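Seasonal Kayak and Paddleboard Guides Wanted – Dultatach Water Centre

Apply before 26th September

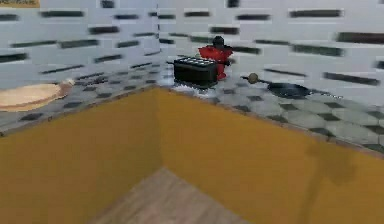

We are a small water sports centre on the shore of Loch Pumphrey, and we are looking for guides and one shop assistant for our next season. The season begins in February with training and preparing the boats, and the first guests come a few weeks after. You do not need to have worked in a centre like ours before, but you must feel at home on the water and like to be with people of all ages.

The centre stands 850 metres from the village of Dultatach, on a flat road, so most of our guests come on foot or by bicycle. We rent kayaks, paddleboards and small sailing dinghies, and we give lessons for beginners every morning when the wind allows it. In the afternoon the wind usually comes from the west and the open part of the loch is more suitable for experienced paddlers. Beginners then stay in the bay behind Hater Point, where the water is shallow.

What you will do as a guide

- Give lessons to groups of up to eight guests
- Lead the half-day tour to Hater Point and back
- Check the boats, paddles and buoyancy aids before and after each rental
- Rinse and hang the wetsuits
- Help at the rental desk when there is no lesson

The shop assistant works mostly indoors. It is the person who answers the telephone, takes the bookings, sells the sun cream and the dry bags and knows where everything is. In busy weeks we will also ask you to carry boats.

What we ask from you

You must be 18 or older and be able to swim well in cold water. Guides need a valid first aid certificate and a paddle sport leader or instructor qualification. If your certificate ends during the season, please write this in your application, so that we can plan a renewal course together with you. Good spoken English is necessary for the safety talk. A second language is very welcome, as we have many guests from abroad. I learned my English as an adult myself, so please do not be afraid of small mistakes in your letter.

A driving licence is useful for the trailer but it is not a condition.

What we offer

The contract is for 35 hours a week, with two free days which follow each other. We pay by the hour, the same rate for all guides, and we will send you the pay table together with the invitation to the interview. You can have a room in the staff house for £70 a week, with electricity and heating included. The rooms are simple and single, and the kitchen and the bathrooms are shared. Places in the house are limited, so please tell us early if you need one.

You may use all the boats in your free time, on condition that you write your name in the book and do not go alone after dark. We also lend you a wetsuit and a waterproof jacket from Tradard for the whole season. Staff pay half price in the shop.

For those who want to learn more, we hold an evening of rescue practice every second week. It is paid time and everybody takes part, also the shop assistant if he or she wishes.

How to apply

Please send us a short letter and a list of your work until now, by post or through the form on our website. Write 222 in the subject line if you apply as a guide and 111 if you apply for the shop. Add copies of your certificates, but please do not send the originals. We would also like to know the earliest day on which you could start, and if there are weeks when you cannot work.

We will answer every letter. The interviews are held at the centre or by video call if you live far away. Guides are also invited for a short trial on the water, and we can lend you all the equipment for this. If you come by bus, the stop is called Dultatach Pier, and from there you follow the shore path until you see the boat racks.

If you have a question before you apply, please telephone in the morning, when there is always somebody at the desk.

More from Dultatach Water Centre
Rental prices and opening hours
Half-day tour to Hater Point
What to wear on the loch in spring
Lessons for schools and youth groups
How to find us

Get our newsletter: wind, water and news from the loch, once a month. You can unsubscribe at any time.

© Dultatach Water Centre, Loch Pumphrey | Contact | Privacy | Back to top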